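Why Does Rope Hold Together?

Have you ever pulled on a rope as hard as you could, maybe in tug-of-war, with your heels dug into the grass and your face going red? I have, and I lost, and I ended up sitting in a puddle. But the rope was fine. The rope is always fine! So afterward, while I was wringing out my socks, I started wondering what was going on inside it.

If you look closely at the cut end of an ordinary rope, you'll see that it isn't one solid thing. It's a bunch of skinny little threads, and a lot of them are so thin that you could snap one with your fingers. Some are even shorter than your arm. And yet you put enough of them together in the right way and you can tow a boat. How does that work?

The answer is mostly twisting. I'm going to show you how it works, and then you can make a rope of your own out of yarn (you'll need a friend for that, or a patient grown-up, or a doorknob).

First, a few rope words, so we can talk like rope people.

A fiber is the tiniest hair-like bit. It might come from a plant, like cotton or hemp, or it might be made in a factory, like nylon.

A yarn is lots of fibers twisted together.

A strand is lots of yarns twisted together.

And a rope is a few strands twisted together. A lot of ropes have three. So a rope is twists made of twists made of twists, and I love that so much that I once explained it to a lady at a bus stop.

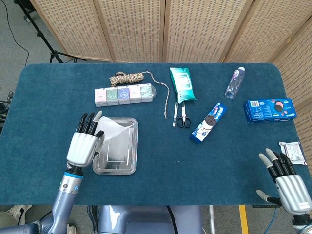
By Paweena Suksawat
Posted 4/23/18 in Rusley Kids: How Stuff Works

Look for the coil at the back of the teal tabletop, behind the row of little tissue packs. It has beige, brown and black twisted together in its pattern, and a long tail that wanders off across the table. I like a rope with more than one color in it, because you can pick a color and follow it with your eyes. Try it with the next rope you find. Put your finger on one color and trace it. In a twisted rope it goes around and around like the stripe on a candy cane.

Okay, back to the tiny threads.

Let's do an experiment. Get a cotton ball. Pull it apart gently. It comes apart with hardly any pulling at all, right? The fibers just slide past each other and wave goodbye.

Now take another cotton ball, and this time pinch a little bit of it and twist while you pull, very slowly. Keep twisting the same way. You'll get a skinny, lumpy string. Tug on it. It's a lot harder to pull apart! You didn't add any glue. It's the same fluff. All you did was twist it.

What's holding it together is friction. Friction is the grabby force you get when two things rub against each other. It's why your sneakers don't slide all over the gym floor, and why your hands get warm when you rub them. When the fibers are fluffy and loose, they barely touch, so there isn't much friction. When you twist them, they get squeezed up against each other along their whole length. Now each fiber is being held by all of its neighbors.

And there's a sneaky part. When you pull on a twisted string, the twist squeezes in tighter. So the harder you pull, the harder the fibers grab each other! Of course every rope has its limit. If you pull too hard the fibers themselves start to break. But up to that point, your pulling is helping the rope hold on.

You may have played with one of those woven finger traps, where you stick a finger in each end and then can't pull them out. That's the same sort of idea. Pulling makes it skinnier, and skinnier makes it tighter.

So why doesn't it all untwist?

Good question! (I'm going to pretend you asked it.) If you twist a piece of yarn up really tight and then let go of one end, it spins like crazy and unwinds itself. A twisted thing wants to untwist. So why doesn't a rope just spin itself apart in the closet?

This is my favorite bit. Rope makers twist the yarns one way and the strands the opposite way. The yarns want to unwind in one direction. The strands want to unwind in the other direction. They push against each other, neither one gets to win, and everybody stays put. It's like two kids leaning back to back. Each one is trying to fall over and each one is holding the other up.

Rope makers even have letters for the two directions. If the twist leans like the middle of the letter S, it's called an S-twist. If it leans like the middle of a Z, it's a Z-twist. Hold a piece of string up and down in front of you and see which letter it matches. I went around my apartment doing this with everything I owned - shoelaces, curtain cords, the string on a tea bag - and it took up most of an afternoon. (Shoelaces were a bit of a trick. Lots of them are braided and not twisted, so they don't match either letter. More on braids in a minute.)

Make your own rope

You'll need:
Yarn, in two or three colors if you have them
Scissors
Two pencils
A friend

1. Cut three pieces of yarn, each one as long as you are tall. Lie down on the floor and have your friend measure you.

2. Line the pieces up and tie them together in a knot at both ends, so you have one long bundle.

3. Slide a pencil through the yarn just inside each knot. You hold one pencil, your friend holds the other. Back up until the yarn is stretched out between you.

4. Now turn your pencil around and around like a propeller. Your friend holds still (this is the hardest job). Keep the yarn pulled tight the whole time or it will make a horrible snarl. Ask me how I know.

5. Keep going until the yarn starts trying to kink up. When you step a tiny bit closer to your friend and a little curl pops up in the middle, that's enough twist.

6. Have a third person grab the middle, or hook the middle over a doorknob. Keep everything tight! Walk toward your friend until the two pencils meet.

7. Hold both knots together in one hand, and let go of the middle. Whoosh! The two halves will wrap around each other all by themselves.

Smooth it out with your fingers, take the pencils out, and tie the ends together. You made a rope!

Now look at what happened in step 7. You twisted the yarn one way, and when you let go, it wrapped itself up the other way. You didn't have to tell it to. It was trying to untwist, and in trying to untwist, it locked itself together. And now it won't come undone, even if you put it in your pocket and forget about it for a month.

My neighbor Thongchai Kaewsai and I made one that used 20 pieces of yarn and started out the whole length of the hallway. We could hardly turn the pencil by the end and had to switch to a wooden spoon. It's now the leash for a stuffed giraffe.

What about braids?

Not every rope is twisted. Some are braided, just like hair. In a braid, the strands go over and under each other, and some travel to the left while others travel to the right. Braided rope doesn't try to spin when you hang something from it, and that's handy if you're, say, a rock climber who would prefer not to go around like a top. A lot of climbing ropes have a core of straight or twisted bundles inside with a braided jacket on the outside, like a sock on a foot.

How can you tell which kind you've got? Look at the surface. If you see slanted stripes all going the same way, it's twisted. If you see little V shapes stacked on top of each other, it's probably a braid.

How to put a rope away

If you've ever pulled a rope out of a box and found it had turned into spaghetti, you'll want to learn how to coil. Hold one end in your left hand. With your right hand, bring up a big loop and put it in your left hand next to the first bit. Then another loop, the same size. While you make each loop, roll the rope a little between your thumb and finger, so the loop hangs flat. If you skip the rolling, you'll get figure eights and twisty bits, and that's where snarls are born.

When you get near the end, save a tail. Wrap the tail around the middle of the coil a few times and tuck the end through the top. Now you have a bundle you can hang on a hook. Next time, undo the tail first and let the loops fall off one at a time. Don't just yank an end out of the middle and hope!

Please be careful

Ropes are strong, and that means they're stronger than you. Never put a rope or a loop of yarn around anybody's neck, including your own and including the dog's. Don't wrap a rope around your hand when you play tug-of-war. Just grip it, so you can let go. And ask a grown-up before you cut a rope that belongs to somebody. Some ropes start unraveling as soon as they're cut, and the somebody will be cross. (You can wrap tape around the rope first and then cut through the middle of the tape. That keeps both ends neat.)

Things to try next

Make one rope with a few twists and one with a lot of twists, and see which feels stiffer.

Try it with strips of an old T-shirt, or long grass. Grass works better when it's a bit bendy, so pick it fresh.

Unpick the end of a scrap of rope and see how far down you can go. Can you get from rope to strands to yarns to a single fiber? I got there with a piece of old clothesline and a pair of tweezers, and then I sneezed and lost it.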